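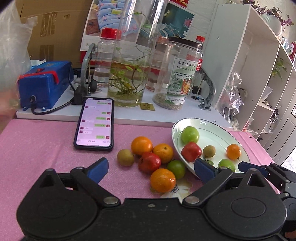
The pink tablecloth, with the fruit still to be divided.

The room was on the third floor at 103 Pomwood Road, over the shop of Panyasiri, who sold bedding and had never asked for the rent before the tenth of the month. Montri Pongsiri had lived in it for six years. Now he was leaving for Callcombe, where his daughter had a house with a garden, and Hideaki Chiba had come to help him finish the fruit.

"You cannot take fruit on a train," said Hideaki.

"Of course I can. People do it every day."

"Then why did you call me?"

Montri did not answer this. He put a plum on the plate, looked at it, and turned it a little with one finger. His wife had always done the plate at New Year. She put the large pieces at the back and the small ones in front, like children in a school photograph, and she did not let anybody eat before it was complete. He had watched her do it many times, but he found that he had watched her hands and not the fruit.

"The tangerines go first," said Hideaki.

"They go last."

"In my mother's house they went first."

"Your mother was not from my wife's town."

They were both a little tired. They had carried boxes down the stairs since the morning, and Hideaki had hurt his thumb on the second landing. On one box was written 1804 in thick pen, and neither of them could remember what the number meant. Hideaki thought it was from the old flat, in the tall building at Kalero. Montri said that no flat of his had ever been so high.

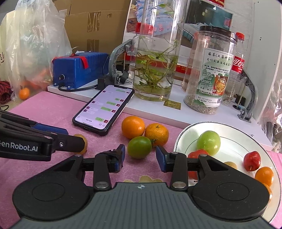

Montri's daughter had sent him a message at noon. She wanted to know if he had packed the warm coat, and if he would please leave behind everything that could be bought again. He had put his phone down on the cloth with the chat still open and the screen shining, and while he thought about his reply he looked at the shelf, where the green cuttings stood in their tall glass vase. They had come from a plant his wife bought in the market in the first February of their marriage. He supposed that this kind of plant could be bought again. The tea next to it also.

"Write to her that you are bringing the cuttings," said Hideaki.

"She will say there is no space."

"She has a garden. You told me this 100 times."

Montri picked up the phone. He wrote slowly, and he deleted one word and wrote it again. Then he put the phone in his pocket and did not wait to see what she would say.

"Give me the tangerine," he said.

"Which one?"

"The big one. We will try it your mother's way."

Hideaki gave it to him with his good hand. Montri moved the plums to one side to make a place for it, and from the street they heard the van driver, who was early, calling up to ask which door.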